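Courtois Bench: evaluation set and data card

Version 4, released 2020-09-25
Maintainer: Lăcrămioara Buzatu, Nellton

Summary

Courtois Bench is a two-arm tabletop manipulation kit sold by Nellton. This card covers the recordings that ship with the kit and the conditions under which they were made. It is written for teams deciding whether the set can be used for their own training or acceptance tests. Assembly and wiring are in the Rirnley manual and are not repeated in this document.

The set contains 2416 episodes. Of these, 607 are held out for evaluation and should not be used for training. The split is by episode, stored in split.csv.

Setup

Two arms share one table inside a dark enclosure. Props are household items, mostly plastic, plus blocks and boards. They are swapped and moved between layouts by the operator. Layouts are not measured; each is recorded only by the first frame of the fixed view.

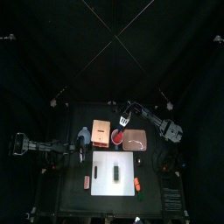 Figure 1. Fixed view of the workspace, both arms over the table, cutting board in front.

Views

Each episode has a fixed view and at least one wrist view. All views share one clock. Frames dropped by a wrist camera are not filled in; the index skips and the timestamp column is correct. Loaders that assume a constant step will drift, so read the timestamps.

Images are stored as recorded, with no color correction. Exposure is locked per session. White surfaces may clip under the overhead light, and dark props against the dark background have low contrast. Both effects were left in the set.

Tasks

Task labels are short imperative sentences typed by the operator before the episode starts. They are not normalized. "Put spatula in cup" and "place the spatula into the cup" are separate strings with the same intent. The file task_groups.csv merges them and is the one to use for per-task scores. 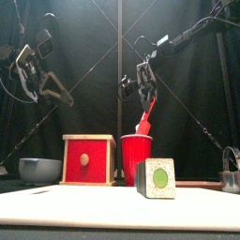
Utensil handling is the group we get the most questions about. An episode is scored as a success when the utensil rests in the container and both grippers are clear of it. Contact alone does not count. With the right gripper still clamped on the red spatula and the tip of the blade inside the cup, the scorer returns "in progress" whatever the arm does next. Drawer tasks use a separate rule: the drawer front has to move past a threshold set in scoring.yaml. The default suits the small box with the round wooden knob and should be changed for larger drawers.

Gripper and tool notes

The kit accepts several finger types. Finger geometry is stored per arm in the episode header. Older episodes have an empty finger field, and we have not tried to recover it from the images.

Grip force is logged as motor current only. It has not been calibrated against a load cell and should not be compared between arms.
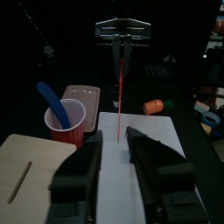 Wrist views are harder to use than the fixed view, and models trained on the fixed view alone do poorly on them. The main cause is self-occlusion. The black fingers rise from the bottom edge and hide part of whatever lies under them, in this case both the white board and the edge of the wooden one. The opposite arm can also enter the view, and segmentation models trained on single-arm data tend to label its gripper as a prop. Thin bright features need checking too: the red laser line running down to the board between the fingertips was picked up as an object edge by two of the three detectors we tried. Mask files for the arms are provided for 500 episodes. The rest have none.

Known issues

Left and right are swapped in the headers of the April sessions. The loader corrects this if fix_sides is set to true. It is false by default so that old scripts give the same results.

Some labels name a prop by the wrong color. These are listed in label_errata.txt and are not corrected in place.

The Porkley converter writes gripper width in millimeters, while the native format uses meters. Check the units field before mixing the two.

Use and contact

The recordings are licensed to kit owners for internal research and testing. Redistribution of raw video needs written permission from Nellton. Report errors through the kit support page with the episode index and the loader version.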